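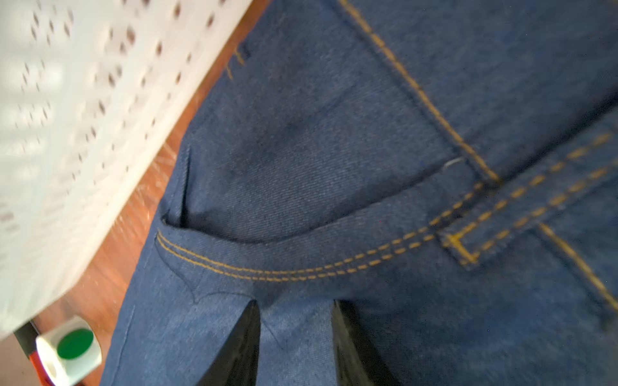 Second Finger Set

Sigrun Wikström logged the fold trials in a plain text file because the spreadsheet kept reformatting her dates. The entry for Tuesday, February 20, 2024 began with the gripper: Dramoner, pointed fingers, black, wrist camera on. Garment: jeans, blue, gold topstitching. Grasp point: below the front pocket.

The Stunden fingers had finished their 30 attempts before lunch. They were wide and padded, and they closed on denim 13 times. The rest were slips. She had written "slip" seventeen times without abbreviating it.

"What force are you running?" Chiamaka Isah asked from the door.

"Same as the morning."

"Murthy wants it lower."

"Murthy wants a comparison. If I lower it I have two variables."

Chiamaka came in and looked at the monitor. The tips were down in the fabric, small folds standing up at each point. A loose white thread lay near the stitched band.

"Is that thread going to matter?"

"It was in the morning images too."

"So leave it."

"I am leaving it."

She typed the close command again and entered the width. The controller returned a status code she had to look up. Page 80 of the manual said the code was reserved. She copied the number into the file and put a question mark after it.

"Skastham called," Chiamaka said. "They asked which set we're keeping."

"What did you tell them?"

"That you were on the second set."

Sigrun scrolled up to the morning block, then down again. She set the lift to 400 millimeters and reached for the enable switch.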